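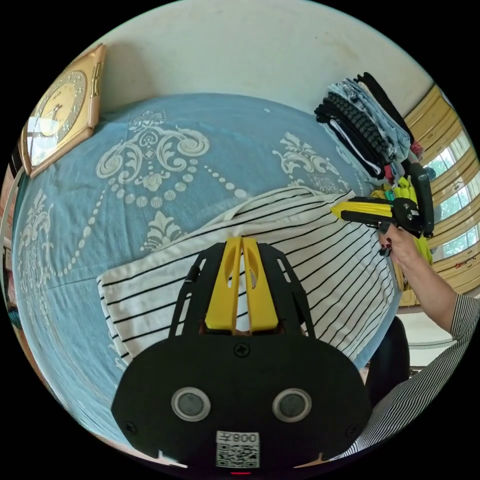
Fig. 1. Striped cloth, partly folded, on a patterned bedsheet.

Household Textiles, week 7 – folding and storing
Handout, Y. Greenwood. Monday group

Bring this back next time, we'll be writing on it.

Recap from last week: grain, stretch, why knits sag on a hanger. If you missed it get the notes off someone.

Working surface
Bed is fine. Table is better for your back. Whatever it is, clear it and pull the bottom sheet tight first – wrinkles underneath make you think the top piece is crooked. Busy prints like the one in Fig. 1 can fool the eye too, so go by the edges of the cloth and ignore the pattern under it.

Stripes
Use them. Thin stripes on white are the easiest thing to learn on. Fold along a stripe or straight across, never in between. If the stripes bend, the cloth isn't flat yet. Smooth from the middle out, flat hand, then look again.

Straps, ties, loose edges
Lay them in before the first fold. A strap left hanging pulls the whole stack sideways later on. Long ones – double back.

Basic fold
Halves lengthwise, press with the palm. Thirds the other way. Turn over so the folded edge faces out. Stack heavy at the bottom, and no more then 10 to a pile.

Storage
The Leemans shelf boxes in the back closet hold up to 900 grams each before the lids bow. Humico sachets, 2 per box, change them in March. Not touching the fabric pls.

For next week
Fold one striped piece and one plain piece at home, same size if you can. Write down which came out squarer and were the plain one went off. Half a page, handwritting ok.

Reading: Cluvotcombe booklet, the linens chapter only.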